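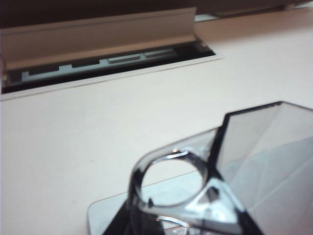

图1 台面长槽，翻盖掀起

共用桌面怎么用、怎么收
讲者备注，Bokusero 办公空间内部分享，2025-03-21
时长50分钟，最后留一段提问

第1页 开场

先说范围。今天只讲桌面，椅子、灯和空调另外安排。Stikia 那边的工位改成共用以后，收到的意见大半和桌面有关：东西没地方放，线乱，上一个人走了桌上还留着杯子。问卷收回133份，开放题我都看过，后面引用的说法来自那里，措辞略有整理。

（停一下，问在座有谁今天早上到工位以后先收拾了别人的东西。等举手，不点名。）

第2页 台面上的槽

回到图1。浅色台面上开了一条长槽，盖子也是长条的，掀起来往后靠。槽里颜色深，有一条浅灰的长条，上面排着四个灰色的方块。颜色对比很明显，盖子一开，里面有没有异物容易看见。

讲三件事。

第一，盖子不用的时候合上。敞着的槽最容易进东西，回形针、面包屑、订书钉，问卷里都有人写到。浅色台面脏了马上有人擦，槽里是黑的，脏了很久也没人管。

第二，盖子立着的时候不要往上靠东西。有人拿它当书架，把平板或者文件夹斜靠在上面。铰链很小，受不住长期的侧向力。Etow 那间会议室去年10月换过一条盖子，原因就是铰链松了，合不平，写字的时候本子下面总有一道坎。

第三，清洁。表面用拧干的湿布，擦到槽边换干布。布不要伸进槽里，喷壶也不要对着槽喷。槽里的灰由行政安排人处理，发现掉进了东西就报修，不要自己用镊子或者尺子去掏。

（这里通常会有人问能不能统一把盖子拆掉。回答：不拆。拆过一张试用，开会时纸和笔不断往里掉，后来装回去了。）

第3页 线从哪里走

能走槽的线就走槽，不要横着过桌面。线横在桌上，最先出问题的是手肘和杯子。线留的长度够电脑左右挪动就可以，多出来的部分绕一圈用扎带收住，放在桌子靠里的一侧。

自己的线走的时候带走。桌上固定的线不要拔下来拿到别的房间去。Stevens 厅少了好几根，后来在楼下找到一部分，剩下的没有找到。

扎带放在打印机旁边的抽屉里，用完了告诉前台，会补。

第4页 杯子和电脑
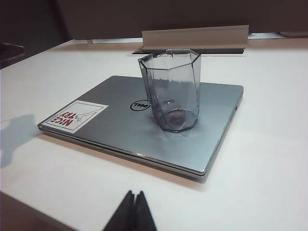
图2 合上的戴尔笔记本，盖上放着一只玻璃杯

白色桌面上一台银色笔记本，合着，盖上直接立着一只透明的多棱玻璃杯。盖子左边还有一张贴纸，写着 NiCE TRY。（念一下贴纸，笑完接着讲。）

很多人会这么放，道理也好懂：电脑合上以后是一块平的地方，手边正好缺一块平的地方。问卷里有人写，合上的电脑就是杯垫。

几个具体的麻烦。

一是滑。金属盖面光滑，杯底也光滑，杯子外面一旦挂了水珠，碰一下就走。多棱的杯子比圆杯好拿，底部一样会滑。

二是缝。盖子和机身之间有一道缝，水洒在盖上，会顺着边往下流，流到缝里和侧面的接口。洒在桌上的水还来得及拿纸挡一下，洒在盖上的水离机器太近。

三是压。玻璃杯加满水有分量，下面就是屏幕。放一会儿看不出什么，天天这样放，没有必要。

四是挪。有人要用这块地方，顺手把电脑一拖，忘了上面有杯子。问卷里写到的几次洒水，多数发生在会议结束、大家起身收东西的时候。

做法很简单：杯子放在桌面上，和电脑隔开一个手掌，放在惯用手的另一侧。用右手拿鼠标的，杯子放左边。离桌沿也留一点距离，袖子带不到。桌上实在放不下，就把杯子放到窗边的矮柜上，那里铺了垫子。

带盖的杯子我们不强制。玻璃杯可以继续用，茶水间那一批不收回。

（如果有人问贴纸：电脑上贴什么是个人的事，这次不管。共用的桌子和柜门上不要贴，残胶很难清，浅色台面上尤其明显。）

第5页 洒了怎么办

按顺序来：先把电脑拿起来，离开水；拔掉连着的线；再擦桌面，从槽的一侧往外擦，不要往槽的方向推水。槽附近有水就先不要用槽，手也不要伸进去，打前台电话。

进了水的电脑关机，送到 IT 那里，不要用吹风机，也不要开机试一下看还行不行。这一条请讲慢一点，问卷里有好几个人写了自己是开机试的。

纸巾每张长桌配一盒。这次补货买了50包，放在储物间第二层，自己去拿。

第6页 离开前的桌面

离开工位超过一个午饭的时间，就按离开处理：
杯子送回茶水间，自己的杯子带走。
电脑收进包里或者锁柜。
线收好，槽盖合上。
台面有水印就擦一下，没有就不用擦。

不要求桌面一样东西都没有。本子和笔可以放在靠里的一侧，当天还回来用的就留着。过夜的东西第二天早上会放到失物筐里，不扔。

（有人会觉得午饭这条太严。可以说明，试行3周以后再看，意见写在茶水间的白板上，或者发到 Stikia 的群里。）

第7页 提问

可能问到的：

会议室和工位是不是同一套规矩？是。会议室多一条，散会的人收，不留给下一场。

杯垫能不能统一发？可以领，在前台，每人一个，木的和毛毡的都有。毛毡的吸水以后要晾干再放回桌上，不然台面会留印子。

台面上已经有的圆形水印擦不掉怎么办？用稀释过的中性清洁剂试一次，还在就报修，不要用钢丝球，也不要用酒精反复擦。

槽盖合不平找谁？前台登记桌号，贴一张黄色便签在盖子旁边，修好以后由维修的人撕掉。

备注到此。散场时把自己带来的杯子拿走，门口有推车。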